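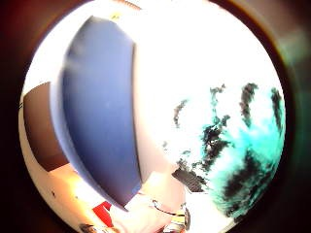
Close-up, blue item with pale rim

Tenant and Housing Law Board > Relocation and displacement
Thread: Notice to vacate at Pornton Court, 130 units, does the relocation ordinance apply?

jillby_renter
Posted 11/06/2021
Our building was sold to Orakzai Residential. Every unit got a letter giving until the end of December to move out for "substantial renovation." The letter doesn't mention relocation payments. City code says a tenant relocation plan is required for projects that displace residents from buildings of a certain size. Does that start at the notice, or at the permit application? I checked the permit portal and there is no filing under our address.

codesection8
It starts at the application. The ordinance is written around site plans and demolition permits. If the owner hasn't applied for anything, the city has nothing to attach the requirement to. A private owner can decline to renew month-to-month leases with proper notice.

ErnellSt_2B
Disagree with codesection8. Read the definitions. "Displacement" includes vacating units in anticipation of a permit, and there is a look-back period. We went through this on Ernell Street. The owner emptied the building first and filed second, and still had to pay.

codesection8
The look-back applies once an application exists. Until then it is unenforceable. You got paid after the fact, correct?

ErnellSt_2B
Correct, and late. But the tenants who kept their notices and ledgers got paid, and the ones who left with no paperwork did not.

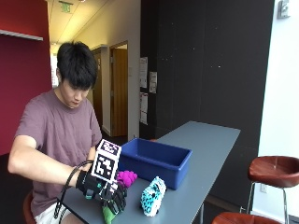
To finish the point: keep the envelope as well as the letter. The postmark fixed the notice date in our case. Ask for a rent ledger in writing now, while the management office is still answering email.

quietmeter
What kind of lease does OP have? A fixed term generally survives a sale. A renovation letter does not end it unless there is a clause allowing early termination.

jillby_renter
Fixed term, through next summer. Clause 15 says the landlord may terminate "in the event of casualty or condemnation." Nothing on renovation. Many of my neighbors are month-to-month.

quietmeter
Then you have two groups with different positions. Don't let one letter speak for both.

codesection8
Agreed on that. Fixed-term tenants can refuse. Month-to-month tenants are negotiating.

jillby_renter
Austra Pētersons from the tenants' group is drafting a request to the council office. She wants everyone on one letter – more signatures. I will pass on the point about the leases. The manager has also offered $200 to anyone who signs a move-out agreement early.

ErnellSt_2B
Read page 2 of that agreement before anyone signs. Ours had a release of relocation claims in it.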